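Workshop tips: when the gripper lets go too early

Last updated 16/03/2021

These tips are for people who keep small robot arms on a table at home or in a shared workshop. I collected them after one bad October, when one of my two arms began to drop its blocks. I learned most of it slowly, so maybe you can learn it faster.

The fault

The left arm picked up a block, lifted it, moved it over the stack and opened some 13 millimetres too high. The block fell on the others and the stack went down. It did not do this every time. In the morning all was well, and after one hour of work it began. I changed the program many times and the program was not guilty.

First look at the cable

The cable at the wrist must have enough length to make a free loop. Mine had been tied too short. When the wrist turned, the cable pulled at its plug and the finger motor lost its signal for a moment. Turn the wrist by hand to both ends, with the power off, and watch the plug. If the plug moves, the cable is too short. Do not make the loop too large either, or it will catch on the other arm.

Clean the fingertips

Plastic fingertips collect dust and oil from the skin. Wipe them with a cloth and a little warm water with washing-up liquid, then let them dry fully. I tried a strong cleaner from Stindard and it left a film that made everything slippery. Soap is enough.

Tighten, but softly

Check the small screws which hold the fingers. Use a short screwdriver and stop when you feel resistance. One of mine was loose by a full turn.

Write down the numbers

My controller counts the closings of each gripper. The left one showed 2752 when the trouble began, the right one only 319. Now I inspect both at every 2000 closings, and I keep the dates on a card inside the cupboard door.

Two arms over one table

This is the safety part, please read it. The worst moment of that month was a collision — the second arm came in while the first was still holding its block. No person was hurt, but a bracket broke and I waited long for a new one from Guerreiro. Since then I follow these rules:

Mark the building place on the table, and let only one arm at a time go inside it.
Let the waiting arm stay with its fingers open, away from the stack.
Run each new program at the slowest speed first.
Keep the stop button where your hand finds it without looking.
Never reach in to save a falling block. A block costs little.

With the longer cable and clean tips I went back to a simple test: red below, yellow on it, green to come last.

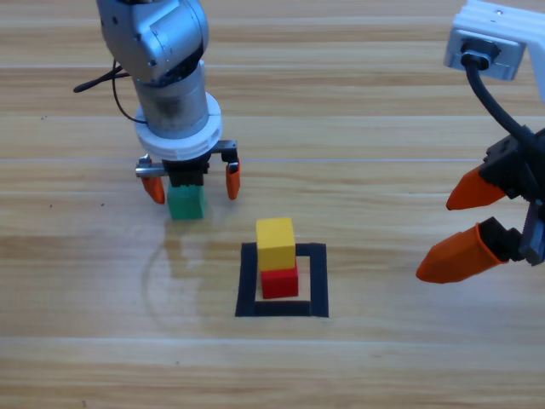 Lunosia wrote that the cable advice was right for her arm too, but that she would also change the plug after such a fault, as her own kept failing until she did.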